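Speaker notes - "The Phone on the Table," April 20, 2021

Okay, hello, thank yous. Thank Natalia Espinoza for the projector, and Gareth if he's in the room. Then straight into it, no long intro this time!

Start with my grandmother's hallway. The phone there was plain black and weighed as much as a brick, and I wanted a fancy one so badly - gold curls, big brass dial, the kind you saw in movies where people got bad news in silk robes. Pause for the laugh, if there is one.

Then ask who has dialed a rotary phone. Hands up. Last October in Hakholm I got four hands, all in the front row. Ask one of them how long a zero takes to come back around.

Talk about decoration. Scrollwork around a base doesn't help anybody make a call, and I love it anyway. Kumiko Shibata thinks it's all kitsch and we've argued about this for years (she can have two minutes here if she wants them). Mention the collector's list from Zepeda, 1444 entries, and how few of them get described beyond "old phone, works."

Slow down here, let people look.
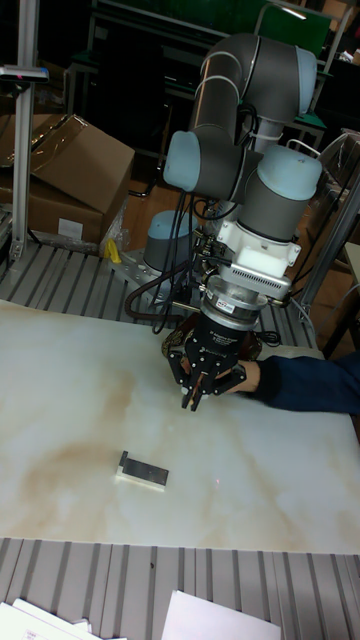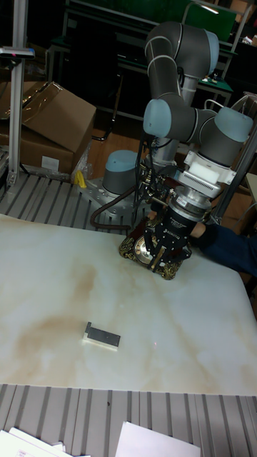 The red and gold telephone, in its place on the marbled tabletop:
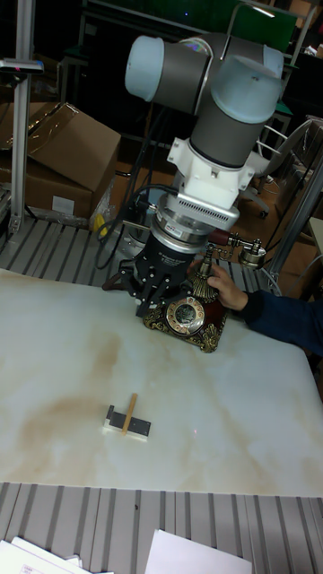 Okay, so dials. You put a finger in the hole, you pull to the stop, you let go, and the whole thing winds back at its own speed. You can't rush it. My aunt used to hum while she waited, and about halfway through a long number she'd lose her place and start over.

Play the sound clip now, four seconds, volume UP. Check the cable before lunch.

Questions after that. If the one about wiring an old phone to a modern line comes up, send them to Baltazar Zamudio, he'll be by the coffee.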